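Tierney Road Kitchen Program
Progress report to the Trollen Community Fund
28/02/2025

The egg bench

You will recall that our last report promised a tidy egg bench by the end of January. We have one, give or take a month. The eggs have been moved off the old laundry trolley and onto a proper table, and everyone who packs has stopped bumping a hip on the way past.

Your grant paid for the table, the shelving behind the door and a supply of trays. We asked Tistgate Packaging for grey and they sent pink, at the same price and with an apology that ran to a full page. Pink has grown on us. It shows up well on a crowded shelf, and no other group in the building has tried to borrow it. 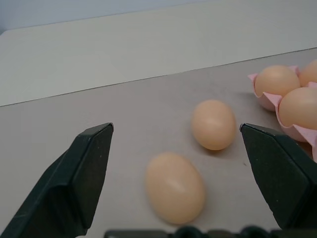 Packing is now done straight onto the tabletop and then into the cups, with the eggs laid on their sides. The older method (standing them up, narrow end down, and arguing over it) has been retired. We packed 600 eggs in January against a target of 500, and 13 were broken. Most of those went in a single incident with the side door, which now has a stop on it. The stop was not in the budget but cost less than the eggs.

Spending

There is $80 left in the equipment line. We would like to put it toward a second table the same height as the first, as the present neighbour is a good deal lower and things roll toward it with some enthusiasm. If the Fund would prefer the money back, we understand, and will continue to catch.

Stock records have moved to Memero, the online system you recommended. It is working, in the sense that the numbers go in. Getting them out again in a shape you would want to read has taken longer than we allowed for, and the January sheet attached to this report was typed up by hand.

Trays and labelling

Part-filled trays stay on the bench until the next delivery and are topped up before anything new is opened. This was always the rule. It is now also written on the wall, in large letters, and is being followed on most days.
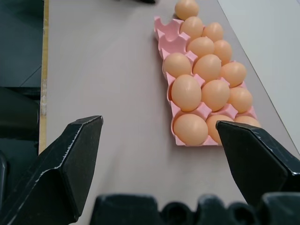

A pink tray on the bench, mostly filled, with two empty cups showing.

Still to do before the next report: date labels that stick to a cold tray, a lid for the scraps bucket, and a decision on the second table.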